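4. What we did with the bread

So, on to the part of the class everybody asks us about. By the middle of the term we had the arms moving and the recording script mostly behaving, and we needed a task. Our instructor gave each team a short list to pick from. The other teams went for stacking cups or folding a towel, and we picked "put the bread rolls in the bowl," mainly because it sounded easy and one of us lived above a bakery (we got the day-old ones for free!). We called the project Skernent, after a typo in our first sign-up form, and the name stuck.

4.1 Collecting the demonstrations

We recorded 203 demonstrations over the month of May, nearly all of them in the evening, when the lab was quiet. One of us drove the arms and another reset the table and kept the log. A session was 20 demonstrations long, and then we swapped, which I'd recommend to any student team, as the person driving gets sloppy well before they notice it themselves. My own last few in every session were noticeably worse than my first few, and I say that having watched all of them back.

The two arms don't end in the same thing. The left one has a two-fingered gripper and the right one has a hand, and in our first plan the hand was going to steady the bowl while the gripper did the picking. We dropped that after the first week. Getting both sides to do something useful at the same moment was just too much for beginners, so in the final task the left arm does the picking and the hand waits on its own side of the mat (Figure 3). We still recorded the joint positions of both arms, in case a later class wants to try the harder version.

I should say something about the rolls, too. A roll squashes, and it squashes differently on the second day than it did on the first. We had practiced on foam blocks from the Casard kit, which spring right back, and we came away with a gripping force that was far too high for bread. Lowering it helped a lot, but then rolls slipped during the lift, and we spent most of one evening going back and forth between the two. The setting we ended up with is the one in our config file, and I wouldn't claim it's the best one. It was the one we had when we ran out of evening.

4.2 Training and the test runs

For training we used the Pongsiri baseline that came with the course materials and changed very little, only the image size and the number of steps. We then ran 20 test trials with the bowl moved a little each time. Of those, 5 failed, and when we went through the logs the failures looked pretty similar to one another: the arm let go too early and the roll landed on the mat by the rim. We think our own driving is to blame. When I went back to the demonstrations, I found plenty where I had opened the gripper while still moving sideways, and the model seems to have picked up my bad habit.

Figure 3. The left arm bringing a roll to the rim of the bowl. 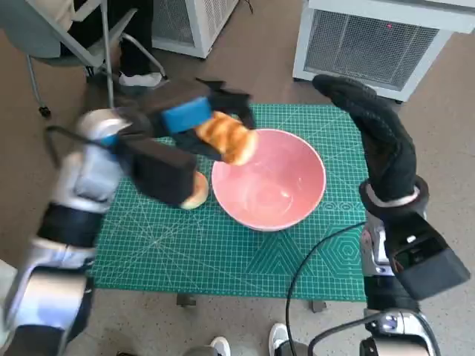 If we had another month, the first thing I'd do is record a fresh batch with a rule that you stop completely over the bowl before you open the gripper, and train on those alone to see how much of the problem goes away. The team from Bovton that shared our lab hours had a rule like that for their cups from the start, and their releases were much cleaner than ours. We'd also like to try rolls of different sizes, which we kept putting off.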